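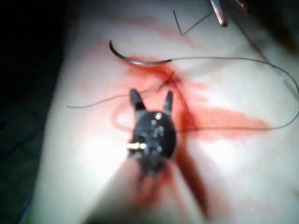 Most rules for autonomous suturing rigs get written by people who have read a lot of standards and watched very little sewing. I've been asked to review 11 of these documents for bench work, and nearly every one says the system must "maintain control of the needle at all times." Fine on paper. Now look at a needle lying on the surface with its thread run out in a wide loop, and a grasper next to it with its jaws open and nothing in them. Does that break the rule? Under the wording I usually get sent, yes, and so does every handoff where the needle gets set down. A rule that fails ordinary practice is a rule operators learn to skip.

So this page is about writing rules you can check. It covers bench trials only. If you're working toward use on patients you need a regulatory person, and I'm not one.

Step 1. Name the states before you write the limits

Write down every state the needle can be in: held, parked, in tissue, unaccounted for. Then say what the arms may do in each. At Ingvarsson we allowed a parked needle, as long as the system had a current position for it. If the position went stale, both arms stopped. Auður Brøndum wanted a time limit on parking as well, and I argued against it for weeks. She was right. We settled on 38 seconds.

Don't let anyone define "held" as "the gripper was told to close." I still see this. A command is not a grip.

Step 2. Say what the thread is allowed to do

Thread is where the template documents go quiet. At the very least you want a rule for the free tail, one for slack near the jaws, and one for what happens if an arm has to cross the thread. Ours said stop and ask. Vendors hate "stop and ask" because it makes the demo longer.

Step 3. Test your vision checks on a dirty surface
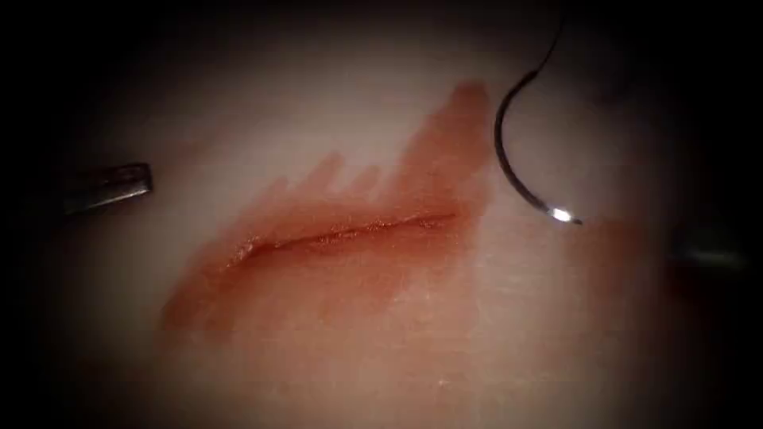 A perception check that passed on a clean pad has told you very little. Vendors like to run 150 clean trials and put the score on the first page of the report. Compare that with a long, narrow cut with red smeared well out on both sides of it, where the line is hardly parted for most of its length and the right end thins out to a point. Where does the software say the wound stops? And the needle is a dark arc whose far end of thread goes off into black shadow. If your acceptance rule doesn't name staining and poor light as test conditions, you'll get neither.

What I ask for now:

Repeat the full test set with the surface stained.
Repeat it with the light cut down at the edges.
Report misses separately from false finds.
Keep the failed runs in the file.

The last one gets the most pushback. Grandudier sent us a summary with the failures taken out as "setup errors." Almost 5 percent of the runs, and no notes on any of them.

Step 4. Decide who can override, and log it

One named person per session. Meirion Meredith does it at Ilton, and the log has his initials next to every restart – including the ones he'd rather forget. Shared override means no override.

I'm not convinced that a written standard makes a rig safer by itself. I've seen a thick binder at Gresis that matched nothing on the bench. Before you sign off, take your draft to a live session and try to mark each rule as kept or broken while the arms are moving. Cross out the ones you can't mark, or rewrite them and come back with a new draft.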